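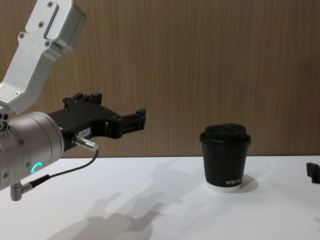 Dendow water district to replace 251 service valves before irrigation season

February 22, 2022

The Dendow water district will begin replacing buried service valves in the Haler and Kurkia pressure zones next week, the district said in a notice to customers. The work covers 251 valves and is scheduled to finish in April, ahead of the seasonal rise in outdoor water use.

The valves sit between the street main and the customer meter. Most were installed when the two zones were first piped and have a cast iron body with a bronze stem. District crews reported during last year's exercising program that more than 200 of them could not be fully closed. A valve that does not close has to be isolated from the main, so a leak at one address can shut off water to an entire block.

Replacement units are resilient-seated gate valves with a ductile iron body and a fusion-bonded epoxy coating inside and out. They open counterclockwise and take a 2-inch square operating nut, the same size as the existing valves, so no new keys are needed. Valve boxes will be reused where the riser is straight and the lid seats properly. Cracked boxes will be replaced at the same time.

Work will proceed from the Weerakoon Street pump station outward. The Haler zone is first. Kurkia follows once pressure tests in Haler are complete. Streets with a single feed will be done last in each zone, using a temporary bypass line laid along the curb. Driveways crossed by the bypass will be fitted with a ramp.

Customers will lose water for up to 7 hours on the day their valve is replaced. A door tag will be left in advance giving the date and the start time. The district asks customers to turn off water heaters and irrigation controllers before the shutoff begins, and to leave them off until service is back and air has cleared from the lines.

After service returns, water may look cloudy or carry fine sediment. The district recommends removing the screen from a cold bathtub or laundry tap and running it until clear. Hot taps should not be used for flushing. Filter cartridges on refrigerators and under sinks should be bypassed during the flush if the unit allows it.

Each block will be flushed from the nearest hydrant and sampled for chlorine residual and coliform bacteria before the crew moves on. Results will be posted by zone on the district website.

Parking will be restricted on one side of the street while crews are digging. Trenches will be plated overnight and patched with cold mix until permanent paving, which is handled under a separate contract and does not have a start date. Trash and recycling pickup is not affected.

The project is paid for from the district's capital reserve. No rate change is attached to it. Customers who depend on water for home medical equipment should call the district office before their block is scheduled so that a bypass connection can be arranged.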